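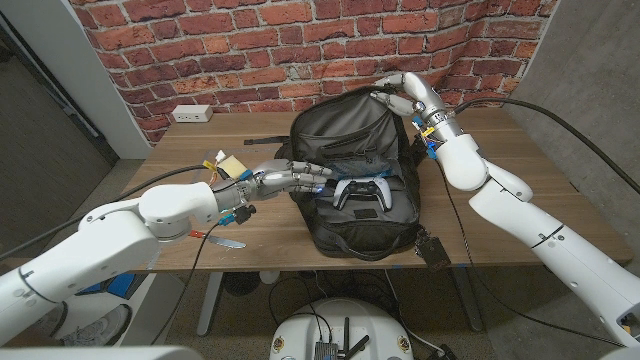

黒いバックパックの中に置かれたゲームコントローラー

通報制度を軍縮の代用品にするな

ブリルカドポート議定書の再交渉が1月に始まる。全16条のうち、争点は演習の事前通報を定めた第4条に集中する見込みである。通報の対象を広げれば偶発的衝突の危険は下がる、というのが両国外務当局の共通見解だが、筆者はこの前提に同意しない。

現行制度の運用実績を見ておく。発効以来、両国が交換した通報は2,279件である。このうち相手国が期限内に受領確認を返したものは1,493件で、188件には最後まで返答がなかった。残りは期限後の確認である。件数だけを取れば制度は活発に動いているように見える。しかし、未返答の通報の多くは海峡北側の水域、すなわち双方の艦艇が最も接近する区域に関するものだった。平穏な区域の書類は滞りなく流れ、緊張の高い区域の書類は止まる。対象を拡大しても、この偏りは是正されない。

交渉に関与したパウラ・ヴァドゥヴァ氏は、通報の価値は情報量にあると論じてきた。相手の行動を予測できれば過剰反応は減るという理屈で、衛星や無線傍受の能力に乏しい国については妥当だと思う。ただし両国とも現在は独自の監視手段を持ち、演習の規模と位置は通報がなくても把握できる。不足しているのは意図に関する情報であり、定型の通報書式にはそれを記す欄がない。

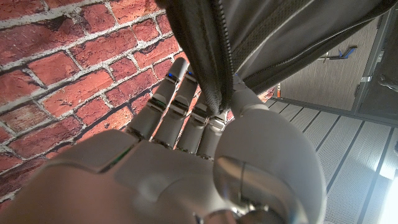 確認義務と協議義務の分離

第4条の欠陥は、受領確認と協議を同一の手続に置いた点にある。受領を確認した国は、求められれば72時間以内に協議に応じる義務を負う。このため、協議を避けたい国にとっては確認を返さないことが合理的な選択になる。リヴィウ・パナ氏はこれを履行意思の問題とみなし、違反国の公表を提案しているが、公表は国内世論を硬化させ、次の返答をさらに遅らせる公算が大きい。

修正は条文上さほど難しくない。受領確認は自動化し、法的効果を持たせない。協議義務は、対象水域と兵力規模が一定の基準を超えた場合に限って、確認の有無と無関係に発生させる。加えて、ブレルンゲートに置かれた連絡室に双方の当直将校を常駐させ、首都の決裁を経ずに照会へ答えられる範囲を附属書で定める。

当直将校への権限委任には、軍が外交を先取りするという反対論がある。この懸念には根拠があり、委任の範囲は航行安全と演習区域の変更に限るべきだろう。兵力の配備や領有権の解釈は従来どおり外務当局が扱う。

それでも、両国の兵力そのものは減らない。通報制度の改善を軍縮の進展として国内に説明する誘惑は、次の交渉でも双方に働く。艦艇数の上限に関する協議は4年前から中断したままであり、第4条の改正が合意に達した場合でも、再開の日程は別個に決める必要がある。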